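4.2 Sowing Stratified Seed

Before starting, confirm that the seed lot has completed its cold period as recorded on the Javarberg storage card. Lots removed early must be returned to the refrigerator.

1. Drain the seed and spread it on paper towels until the surface is dry.
2. Fill each tray with seed compost to within 2 cm of the rim and firm lightly.
3. Sow in rows of 16, pressing each seed in to its own depth.
4. Cover with fine grit and water from below.
5. Label the tray with species, lot number and sowing date.

Note: Birch and alder seed must not be covered. Both need light to germinate.
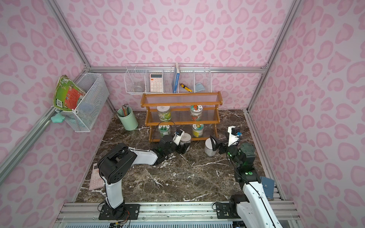
Figure 7. Wire basket and four-compartment hanging organizer.

6. Keep trays in a shaded, ventilated place. Check moisture daily.
7. Move seedlings to deeper containers when they carry four true leaves.

Caution: Do not allow trays to stand in water overnight. Waterlogged seed rots quickly, and affected trays must be emptied and scrubbed before reuse.

Germination is uneven, and late seedlings may appear the following March. Retain all trays until Ayana Adugna has signed the lot record.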